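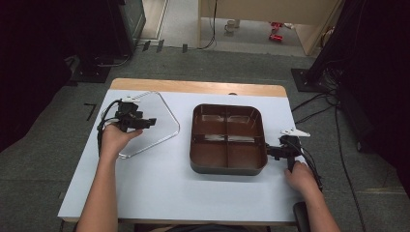
Home Datasets Docs Issues Contact

Sanunel Hill Climb Timing Set

README and data card. Last revised February 25, 2022.

Summary

The set holds 819 timed runs from the Sanunel hill climb, a closed-road event for touring cars and single-seaters. Each run has a start time, split times, a finish time, a car class and a weather code. Runs made in battery-electric cars also have a power log. The set was put together to compare electric and gasoline cars on the same road surface.

Contents

runs.csv — one row per run
splits.csv — one row per split, joined to runs.csv on run_id
power/ — one log per electric run, named by run_id
classes.txt — class codes and their full names
weather.txt — weather codes as entered by the start marshal

Fields in runs.csv

run_id: text, unique
car_id: text, stable for one season only
class: see classes.txt
start_utc, finish_utc: ISO format
status: ok, dnf, red_flag or void
weather: see weather.txt
tire: slick, wet or road

A car that changed class during the season keeps its car_id. Driver names were removed before release. Start numbers were removed as well, as they can be matched to printed entry lists.

Collection

Times come from light beams at the start, at two points on the hill and at the finish. The beam units are made by Skovari and were wired to a single clock in the timing cabin. The second split unit lost its link during the May meeting. Affected rows have an empty split_2 field and should not be filled by interpolation.

Power logs were read from the cars in the paddock after each run. Teams using the Nala logger supplied files directly. Teams using the Rusu logger supplied files in an older layout, which Traian Husar converted. The converter rounds current to whole amps.
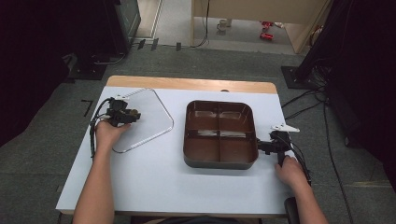
Both loggers write a row only when a value changes. Resample before computing energy per run, or the result will be too low on the flat section below the first hairpin.

Gasoline cars have no power log. For the cars that reported engine speed, runs.csv has a flag, rev_drop, set when speed fell under 3,000 rpm between the first split and the finish.

Known problems

- Void runs are kept in the file. Filter on status before ranking.
- The weather code describes the start line only. The top of the hill can be wet when the code says dry.
- Tire type was entered by hand and is missing for 5 runs.
- Two cars shared a battery pack. Their logs show the same pack serial.
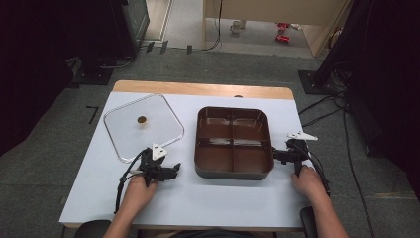 Square lid with a round knob, left, and divided pan.

Intended use

Lap and stage modeling, energy studies, teaching. The set is too small to rank drivers and was not built for that purpose.

Changes in version 2

Split times were moved out of runs.csv. Column names are now lower case. Cadi Owen corrected the class codes for the historic cars.

Maintainers

Safta Pîrvu (timing data), Analyn Maglaya (power logs). Report errors through the issue page with the run_id and the file name.

Share 5 Comments 2

We use cookies to remember your settings. Accept Decline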